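Narden唱片合作社工作会议纪要

日期:2020年6月9日
地点:Narden店铺二楼
出席:社员十一人,另有两人通过电话参加
记录:当值社员

一、上次纪要

上次纪要有一处更正:翻唱合辑的母带费用由厂牌承担,原文误写为由各乐队分摊。更正后通过。

二、Bramine首张专辑的压片

制作方面的情况如下。混音已经全部完成,母带文件上周送到压片厂,A面五首,B面六首,总时长三十四分钟。厂方提醒B面最后一首的低频偏重,靠近内圈容易失真,建议把它换到前面。乐队不愿意改顺序,理由是最后两首是连着写的,中间没有停顿。会上听了两遍试听文件,多数人认为可以保留原顺序,但请母带工程师把B面整体音量压低一点。

压片数量讨论较久。原方案是200张黑胶,有社员提出加到300张,单价会便宜不少。反对意见是上一张七寸到现在还有一箱半没卖掉,演出又全部停了,没有现场摊位,只能靠邮购。最后维持200张,全部黑色胶片,不做彩胶。磁带版另议,见第四项。

封面用两色印刷,内页歌词单张折叠。歌词单上第三首的副歌漏了一行,由乐队自己校对后重新交稿。封底曲目的字号偏小,设计方同意放大。 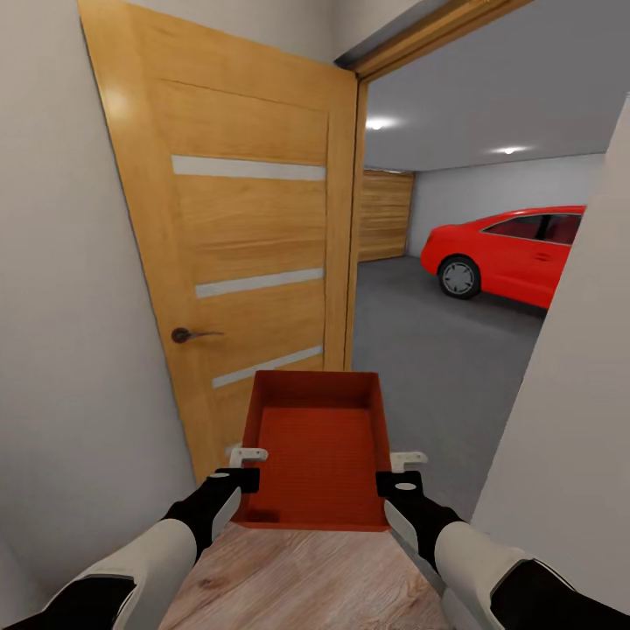

发行日定在十月。有人问能不能提前到夏末,压片厂答复说目前排期很满,测试片最快也要六周才能寄到,听过测试片再开机,提前没有把握。预售等测试片通过以后再开,不先收钱。上次七寸的预售拖了两个多月,收到不少来信,这次不想重复。

决定:压片200张;曲序不变;发行定于十月;测试片至少由三人在不同唱机上听过才可签字。

三、合辑收支

合辑的数字下载版五月上线,到昨天为止卖出292份。扣除平台费用后收入1060元,这个数目偏低,主要是定价采用“随意付”,约四成的人填了最低额。按原先约定,收入一半归参加的乐队,一半留作下一张合辑的费用。

有一支乐队来信表示放弃自己那一份,希望直接转入合辑费用。会议同意,并回信致谢。其余乐队的款项本月内转出。两支乐队至今没有提供收款账户,再发一次邮件,月底前没有回复的先挂账。

讨论了今后是否继续用“随意付”。支持的一方说,这种定价让很多没听过这些乐队的人愿意下载,邮件列表也因此增加了105人。另一方认为可以保留这种方式,但最低额应当提高。没有形成一致意见,下次会议再谈。

决定:本月内转款;定价方式暂不改。

四、磁带

Vuvado的四首歌小样质量不错,会上全部放了一遍。第一首前奏的吉他噪音有些刺耳,但人声进来以后很抓耳,和声部分尤其好。第二首和第四首速度接近,连着听容易混,建议拉开。乐队回复说正在写第五首,是一首慢一些的,可以插在中间。

磁带用现成的空白带自己翻录,机器店里有两台,其中一台左声道偶尔会掉,需要清洗磁头并重新校准。如果清洗后仍不正常,就只用另一台,速度慢一些,但不着急。外壳用透明壳,不印字,贴纸由乐队提供。

有人提出把Bramine的专辑也做成磁带。意见是黑胶先出,磁带等黑胶卖到一半再决定,免得两样都压在店里。

决定:Vuvado小样以磁带发行,五首歌到齐后开录;Bramine磁带版暂缓。

五、Cruickshank场地与秋季演出

Cruickshank来信说,场地何时恢复演出还不能确定,即使恢复也要限制人数,并且可能只允许坐着看。原定春季的三场已全部取消,定金同意保留到明年年底,不退现金。

会上对“坐着看朋克演出”有不同看法。一部分人觉得没有意思,宁可不办;另一部分人认为不插电的专场可以试试,Bramine有几首歌的旋律拿掉失真以后也站得住。乐队本身没有反对,但说鼓手不想只拍箱鼓。
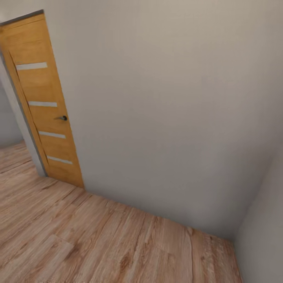

电话那头的一位社员插话说,不插电不等于不要鼓,用刷子轻一点打就行,前年在书店那场就是这么办的,效果比全套音箱还清楚。这位社员还建议不要把它当成发行演出来宣传,专辑是一回事,坐着唱是另一回事,两样混在一起,买了票的人会以为能听到整张专辑。

多数人同意这个意见。如果办,就办成单独的一晚,曲目可以加几首翻唱,票价低于平时。发行演出另找时间,等场地可以站着看的时候再办,哪怕比唱片晚半年。

另有人问是否考虑网络直播。上个月试过一次,声音延迟,吉他和人声对不上,评论里有人以为是故意的。要做的话应当先录好再放,不做实时。先请乐队在排练室录两首,听过再说。

决定:回复Cruickshank,接受保留定金的办法;不插电专场列为备选,八月再定;先录两首排练室录音。

六、邮购与库存

邮购量比去年同期多,主要是旧目录里的七寸和T恤。纸板信封快用完了,上一批偏薄,有三张唱片寄到时折了角,已经补寄。下一批换厚的,单价贵一些,邮费不变。

寄往国外的包裹普遍要等一个月以上,有的查不到记录。网站首页和确认邮件里都加一句说明。超过六十天没有收到的,由合作社补寄或退款,买家自选。

库存表与货架对不上,现场演出摊位带回来的货一直没有入账。整理时顺便把没有内袋的二手唱片挑出来,配好内袋再上架。

决定:购买厚纸板信封;网站加说明;下次会议前完成盘点。

七、通讯小报

第九期还缺两篇唱片评论和一篇巡演日记。巡演既然没有了,日记改成各乐队写一张最近反复听的唱片,每篇不超过三百字。有人提醒,评论不要写自己厂牌的唱片,上一期有读者来信提过这件事。本社唱片今后只放在目录页,写曲目、格式和价格。

小报仍用黑白复印,对折装订,随邮购包裹附送。电子版同时放上网站。

决定:稿件六月底截止,七月随包裹寄出。

八、其他事项

1. 排练室的租用时间调整为每次两小时,两支乐队之间空出半小时通风。麦克风请自带,没有的可以借用,用后擦净放回盒内。

2. 低音音箱的喇叭有杂音,音量过半时明显。先不要开大,等修理报价。

3. 有一支外地乐队寄来小样,七首歌,没有附联系方式,只在磁带背面写了曲名。曲子偏快,有几首很好。先在店里放,同时在小报上登一则短讯找人。

4. 店里的试听唱机换了新唱针,旧唱针不要再装回去。

九、下次会议

时间另行通知,在Bramine测试片寄到以后召开。届时议题包括测试片意见、合辑定价方式、盘点结果。需要增加议题的,提前三天写在店内白板上或发到邮件列表。

会议历时两小时十分。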